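Product Review: Skelero Garment Steamer

Published May 2, 2026
Stustcombe Household Equipment Review

The Skelero is an upright garment steamer sold for home use. It consists of a water tank on a wheeled base, a hose, a steam head, and a pole with a hanger at the top. The unit was purchased at the regular retail price and used through the month of April in our laundry room and in two staff households.

Assembly

The pole comes in sections that lock with a quarter turn. The printed instructions are clear, although the drawing of the hose connection shows the collar upside down. A user who follows the drawing will find that the hose does not seat. The written step is correct and should be followed instead.

Performance

The steamer was ready for use soon after it was switched on, and steam output remained steady until the tank ran low. Cotton shirts and linen trousers required two passes. Curtains were finished without being taken down. Results on heavy denim were poor, and an iron remains the better choice for that fabric.

Knitwear calls for a separate remark. The manufacturer recommends the low setting for ribbed and textured knits, with the head held away from the surface. Reviewers followed this advice with sweaters, scarves, and smaller knitted goods. Ribbing kept its stretch on the low setting. On the high setting, one scarf lost some of its shape at the edge and had to be blocked by hand.
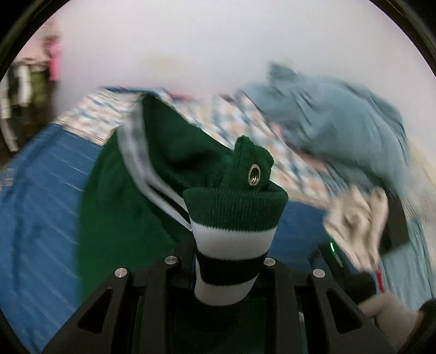

Knitted golf club headcover in green and white, with a ribbed cuff.

Garments made from more than one material are a common source of difficulty. Raised lettering and sewn patches should be steamed from the inside, and metal fasteners should be given time to cool before the garment is worn. The Skelero head has a narrow front edge that passes easily between buttons. The fabric brush supplied with the unit should be removed first, as its bristles catch on loose thread.

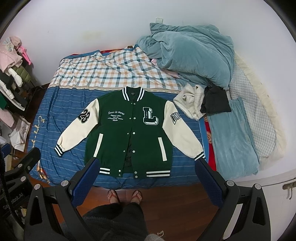 Varsity jacket with script embroidery, a letter patch, and snap buttons.

Noise and Storage

The pump produces a low hum that did not interfere with conversation. The cord is six feet long, which proved too short in one of the two households. The pole does not fold, and the unit must be stored upright or taken apart.

Comparison

The Sanna, reviewed previously, has a smaller tank and a better hanger with clips for skirts. The Fallilska costs more and heats faster, but its hose is stiff and tends to pull the base over.

Assessment

The Skelero is recommended for households that care for mixed fabrics and have closet space for an upright unit. It is not recommended for travel or for users who mainly press denim and canvas. Replacement hoses and brushes may be ordered from the manufacturer. The warranty runs for two years and does not cover scale caused by hard water.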